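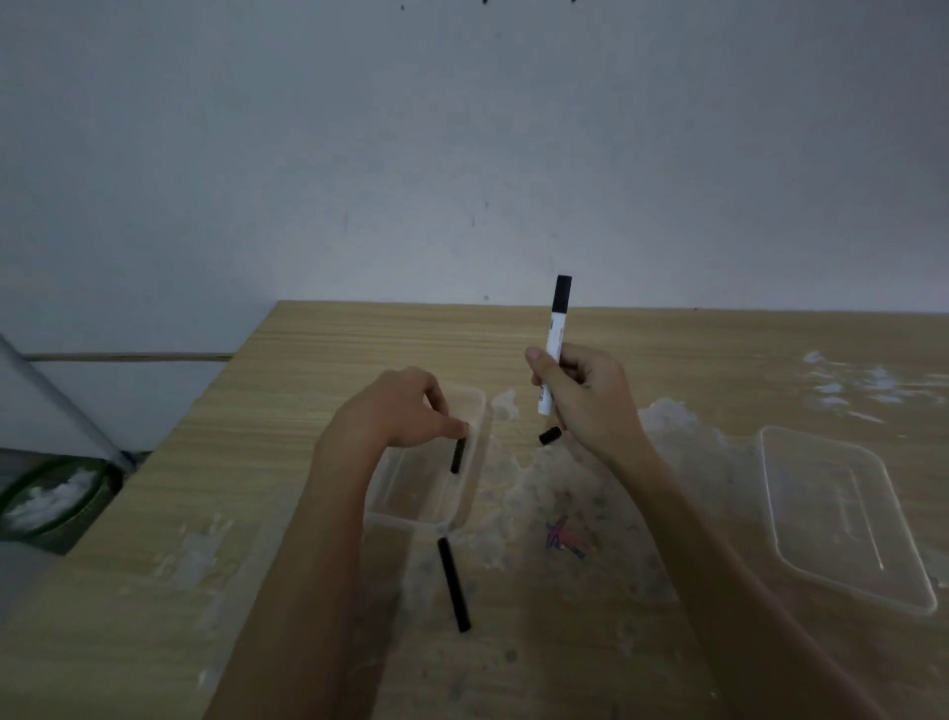 White marker, clear plastic container, oak-look tabletop.

So I finally made the smoked mackerel dip that Ylva Lunde has been going on about since October, and you guys, I've now made it three times in two weeks. It's that good on crackers, and even better on a baked potato (more on that further down).

Ylva got the idea from a lunch place called Løken, where they spread it on dark rye with a heap of pickled onion. She couldn't get the recipe out of them, so she guessed. Then I guessed at her guess, and mine has more lemon in it. Sorry, Ylva!

You start with canned mackerel. I know, I know - some of you wrinkled your noses just now. My mother put plain mackerel in tomato sauce in my lunchbox for years and I traded it away every chance I got. Smoked mackerel in oil is a whole other fish. If you can't find it, smoked trout works, and Margit Berge told me she uses leftover baked salmon with a pinch of smoked paprika. Haven't tried that one yet.

What you need:

2 cans smoked mackerel in oil, drained
4 ounces cream cheese, softened
3 tablespoons sour cream
Juice of half a lemon, plus some of the zest
1 tablespoon prepared horseradish
A small handful of dill, chopped
1 green onion, sliced thin
Black pepper

Beat the cream cheese and sour cream together until smooth. If your cream cheese came straight from the fridge you'll be chasing lumps all afternoon, so leave it on the counter for a while first. Stir in the lemon, horseradish and plenty of pepper. Then flake in the fish with a fork and fold it through with the dill and green onion. Don't use the food processor! I did the first time and got something close to wallpaper paste. It tasted fine but it looked terrible, and my sister-in-law asked if it was hummus.

Put it in the fridge for at least an hour. Taste it again before you serve it, and it'll probably want a bit more lemon. I never add salt, but your fish might be milder than mine.
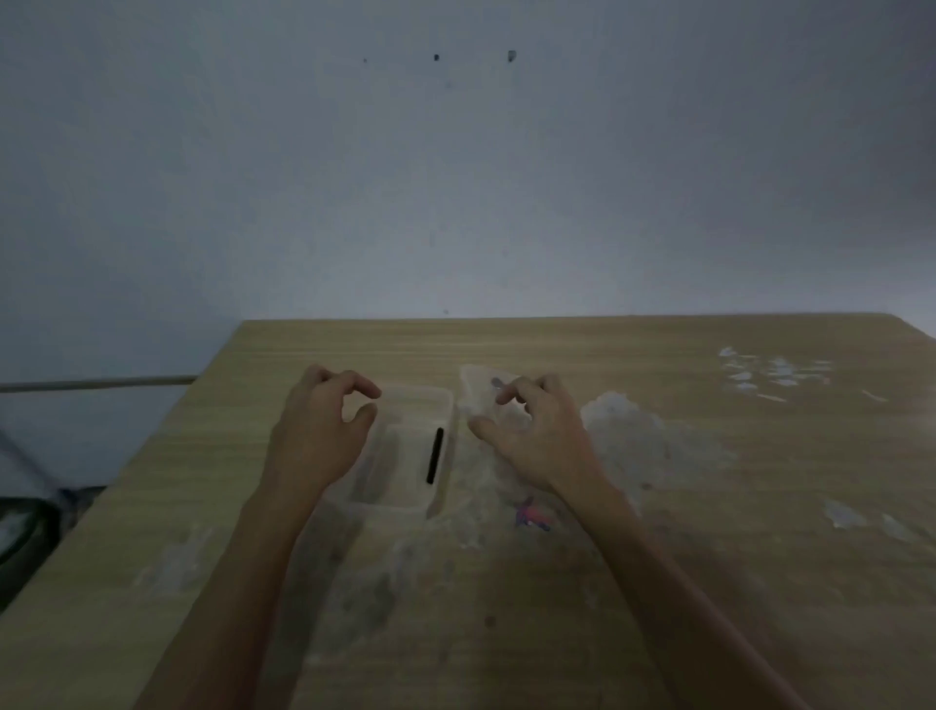
Now, the potatoes. Bake them until the skins are really crisp, split them open, put in a little butter and then a big spoonful of cold dip right on top. It goes soft and melty at the edges and stays cool in the middle, and with a green salad you've got dinner. My kids ate it without being told what was in it. The older one asked for seconds and then found the cans in the recycling, so we'll see how it goes next time.

I also tried it in a toasted sandwich with sharp cheddar, like a tuna melt. Pretty rich - half a sandwich was enough for me. Cucumber slices on the side helped a lot.

It keeps three days in the fridge with a lid on. I wouldn't freeze it, the cream cheese goes grainy.

A couple of you asked about the crackers from my last post. Those were the seedy ones Tyra Nordin bakes, and she has promised to write down the amounts for me, which with Tyra could take until spring. The dough needs about 15 minutes in a hot oven and you have to roll it much thinner than feels right. I'll post it as soon as I get it.

Next up is a bean soup, if I remember to soak the beans.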